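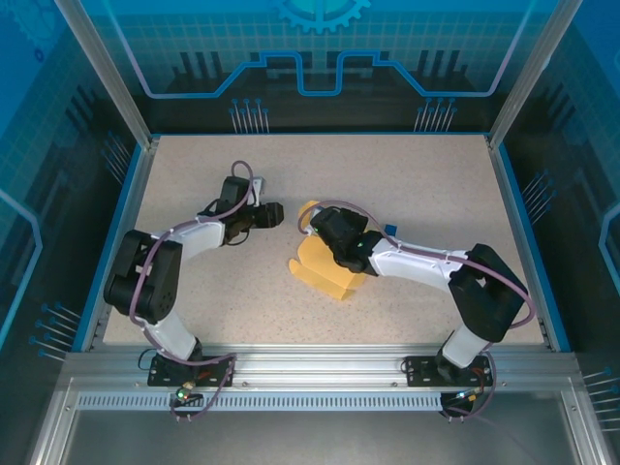 The packing hall at Festthorpe has had paired robot arms on its folding benches since October, and colleagues at other Stutside sites have asked how the change has been managed. I set down a personal account on my own pages, with the agreement of the site office.

The arms take over the small folding and placing jobs that used to fill most of a shift. Sixteen people worked those benches before, and all remain employed at the site. Three have trained as cell minders and two have moved to returns. The others now divide their time between checking finished work and the Guillot orders, which vary too much to be automated at present.

The effect on the working day has been mixed. Sore wrists are mentioned far less often at the morning meeting. On the other hand, the old benches allowed conversation, and a minder may now spend long periods alone with a screen. Staff raised this at the first review, and minders now change over every 2 hours.

Pay was the harder matter. The minder grade was agreed only after the second round of talks, and some colleagues consider it too low – a view I share. Stoppages are entered in Zomero by whoever is nearest, and the log stood at 1262 entries when I last looked. Soft items account for a large part of them.

The next review will cover night working, on which no decision has been taken.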